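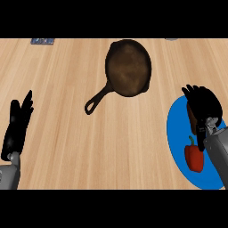
I'm trying to settle on one newsletter about writing and drop the rest. I get too many and read none of them. Right now it's between the Tolico weekly and the Rathjen letter. I mostly write short pieces about home cooking, the cast iron skillet on a wood table kind of thing, so I don't need novel advice. Which one has more on pitching and editing?

Posted by saltpage, Jun 10, 2026
Print | E-mail this thread

quillandcord wrote:
Rathjen. Ute Dreßler does the editing column and she shows a paragraph before and after her cuts. I've kept most of them. Tolico is mainly links to other people's posts.

mbarrow2 wrote:
Disagree. The links are why I pay for Tolico. It listed an open call at Clundwood last spring and I sold them a 594-word piece. Rathjen has never listed a market that I can recall.

quillandcord wrote:
It had a markets page until they redid the layout. Fair point about now, though.

Fenwick_T wrote:
Neither. Both went downhill once they started putting out two issues a week. Read the Zikum archive, it's free and you can search by topic. There are more than 140 posts on query letters.

mbarrow2 wrote:
Half of the Zikum posts are old and the submission addresses bounce. Good for craft, bad for pitching.

Fenwick_T wrote:
I said read it, I didn't say mail anyone from it.

saltpage wrote:
Thanks. I'll keep Tolico for the calls and look through Zikum for the editing side. Does Rathjen let you buy just the back columns?

quillandcord wrote:
Yes, as a PDF. Ask by e-mail, it isn't on the order page.

7 comments | 2,104 views | 2 shares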